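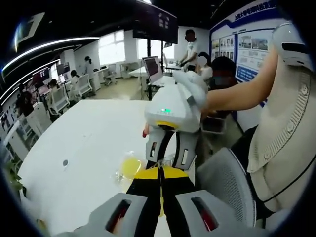 Section 3. First Set-Up of the Akix Water Filter Pitcher

Revised by Walid Nseir, 22/03/2018

Read this section before you fill the pitcher. The box says "ready in minutes." It is not, unless you skip the flush, and the people who skip the flush are the ones who write to us about black specks.

What you need: the pitcher, one Gronow cartridge, a clean bowl, and cold tap water.

1. Wash the pitcher, lid and upper tank by hand with mild dish soap. Rinse until no suds are left. The lid is sold as dishwasher safe. Ours warped on the top rack, so wash it by hand.

2. Take the cartridge out of its wrapper and stand it in the bowl. Cover it with cold water and leave it for 15 minutes. Older Isdale leaflets say a quick dip will do. We tried that and got slow flow for days.

3. Push the cartridge down into the upper tank until the rim sits level all the way around. There may be a click. Don't trust the click — press on both sides and check that nothing rocks.

4. Fill the upper tank, let it drain, and pour the water out. Do this 3 times. Houseplants don't mind it.

5. Fill again. This water is for drinking.

CAUTION: Use cold water only. Hot water can damage the cartridge. Do not use water that your supplier has told you to boil, whatever the store display seemed to promise.

Note: Fine black dust in the first two fills is carbon from the cartridge. If you still see it after the fifth fill, the cartridge is badly seated or faulty. Go back to step 3 before you ask for a new one.

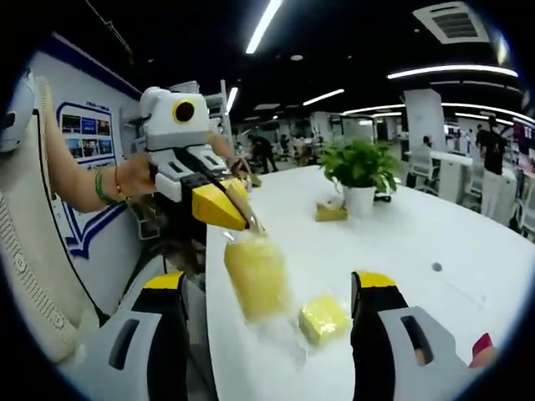 Does the filter make hard water soft?

It cuts down the scale in your kettle for the first few weeks, then less and less. If your water is very hard, a pitcher is the wrong tool, and no cartridge we have tested changes that.

3.1 Setting the change reminder

6. Hold the button on the lid until all the bars show.

7. Let go. The bars will drop one by one as the days pass.

The reminder counts days. It has no idea how much water you have poured, so treat it as a calendar and nothing smarter. The cartridge is rated for 200 liters. A large family will get there well before the last bar goes.

Note: Takach cartridges fit the same tank, and the wrapper claims a longer life. We have not been able to confirm that claim. Change them on the same schedule.

For spare lids, order part 538. For the upper tank, order part 101.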